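4 March 2018
By Cheuk-hei Choi

GRUVETTI PICKS UP "PRATA" FOR A SECOND SEASON, WITH FEWER PROMISES THIS TIME

Gruvetti has ordered a second season of Prata, the hour-long family drama set in a failing furniture store. The new season will have 13 episodes, the same as the first. Production starts this summer and the premiere is planned for November on the Gruvetti channel, with each episode going to the Skedora streaming service the following morning.

Readers of this office's last announcement may recall that it called the show "the television event of a generation." We have been asked to be more careful. The first season opened well, lost viewers through the middle, and won a fair number of them back for the last two episodes. That is a decent result for a new drama with no famous faces in it. It is a long way from an event, and we doubt that the word helped.

Prata follows the Yazdani family, who own a three-story store on the edge of a city the scripts never name. The father wants to sell. The older daughter wants to run the place and has never been asked. The younger son comes home from college in the first episode with a plan to put the whole business online, and spends most of the season finding out what delivery costs. The title comes from the name on the sign out front, left by an owner before the Yazdanis, and the family has argued about replacing it since the pilot.

Season two begins the morning after the store's closing sale. Whether the store has really closed is a matter the producers would like to keep to themselves, although anyone who read the first line of this release can probably work out that there is still a show. All of the main cast will return. Two new regular characters have been written in, a landlord and a cousin, and both parts are still being cast. Reports that a well-known film star has signed on are wrong, and we would be glad to know who keeps sending them out.

The biggest change is in how the season is built. Last year's episodes each ended on a twist, several of which were dropped the following week without much explanation. A fire in the stockroom, to take the one that viewers write in about most, was never mentioned again. The writers have agreed to use fewer of these endings. They have also agreed to deal with the fire, which will come up in the second episode and stay up.

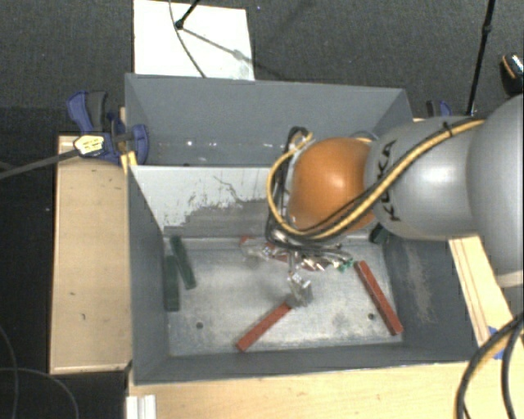

A KUKA robot arm over a metal bin.

The new season will again be filmed on the standing store set, with more work outdoors than before. The first season was shot almost entirely indoors, and it showed. Some of the planned outdoor scenes depend on permits that have not come through, so we are not going to name streets or neighborhoods here. If the permits fail, the scenes will be rewritten for the loading dock, as happened last time.

There is also the matter of music. Gruvetti received a large number of complaints about how loud the score was under the dialogue, especially in the kitchen scenes. Our first reply blamed television settings. A second listen in an ordinary living room suggested that viewers had a point. The score for season two will be mixed lower, and the first season is being remixed for Skedora. No date has been set for the remixed episodes, and we would rather leave it open than miss one.

Episodes will run just over 40 minutes without commercials. There had been talk of a longer season finale. The trade talk on this has run ahead of the facts: a long finale was discussed, a script for one does not exist, and nothing has been approved. The same goes for a spin-off about the store's delivery drivers. It makes a pleasant rumor. Somebody did pitch it, in a single paragraph, and the paragraph is in a drawer.

Skedora will carry the complete first season free to existing subscribers until the new one begins. New subscribers will be offered a trial period, on the usual terms, and those terms include a charge if the trial is not canceled. Please read them. The service plans to promote Prata on its front page, where it will share space with a cooking contest and a documentary about bridges, so we make no predictions as to how many people will find it there.

Critics' screeners will go out ahead of the premiere. Last year only the pilot was sent, and a number of reviewers fairly noted that one episode is not much to judge a season by. This year the first two will be sent together. We ask reviewers not to give away the ending of the second, while admitting that we asked the same thing last year and then put the ending of the pilot in our own trailer.

A short list of things that have not been decided: the opening title sequence, the guest directors, the episode titles, and whether the dog comes back. The dog was popular. It was also, according to the production schedule, the cause of more lost time than the weather. Talks continue.

About Prata

Prata is an hour-long drama produced for Gruvetti. It is rated for general audiences, with some strong language in later episodes. The first season is available now on Skedora. Viewers who gave up during the middle of it are invited to try again from the inventory episode, where most people seem to agree that it gets better.

Press contact

Requests for interviews, stills and screeners should be sent in writing to Cheuk-hei Choi at the Gruvetti press office, Suite 1001. Please state the name of the outlet and the deadline. Cast interviews will not be arranged until filming is under way, and questions about the fire will be passed to the writers, who may or may not answer them.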